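Sorting Room Walk-Through, Drikville
Date: May 15, 2020
Checked by: Lærke Laxdal
Last full check: March

1. Floor and walkways
Clear from the door to the sorting table. OK.
Comment: One flattened carton leaning on the radiator. Moved to recycling.

2. Table
Steady, no splinters on the front edge. OK.
Comment: The left rear leg was tightened in March and has held.

3. Metal bin, outside
Rim has no sharp spots, corners sound. OK.
Comment: Wipe the rim with a damp cloth at the end of the shift. Tape residue is building up along the front.

4. Metal bin, contents
Needs attention.
Comment: Mixed items are going in together again. Soft goods should have a bin to themselves, as agreed with Pollik. Cloth gets under the hard pieces and drags them along when someone pulls it out.
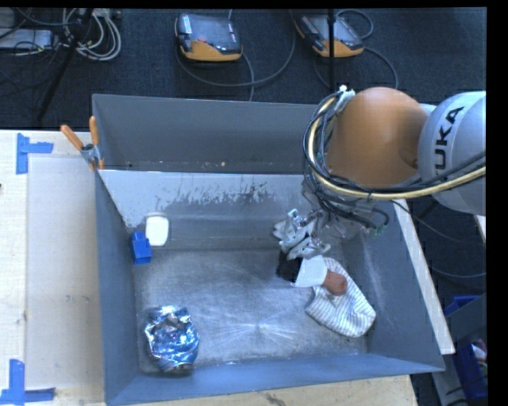 The same goes for packets. A crumpled foil packet belongs in the tray for wrappers, whether or not there is anything left in it. The striped cloth is to be folded and put with the textiles. Blocks and other hard pieces can stay.

5. Dividing panel
Seated properly, no movement when pushed by hand. OK.
Comment: Keep items from standing right up against it. They get missed at emptying.

6. Weight
Limit for a full bin carried by 2 people is 50 pounds. OK today.
Comment: The limit card has faded. New card ordered from Bimuvberg.

7. Lighting
Reading at the table was 800 lux. OK.

8. Gloves and first aid
12 pairs of gloves on the shelf, first aid box sealed. OK.
Comment: Almost all of the gloves are size large. Ask Coutinho for mediums.

Open items: 4, 6 and 8.
Signed: L. Laxdal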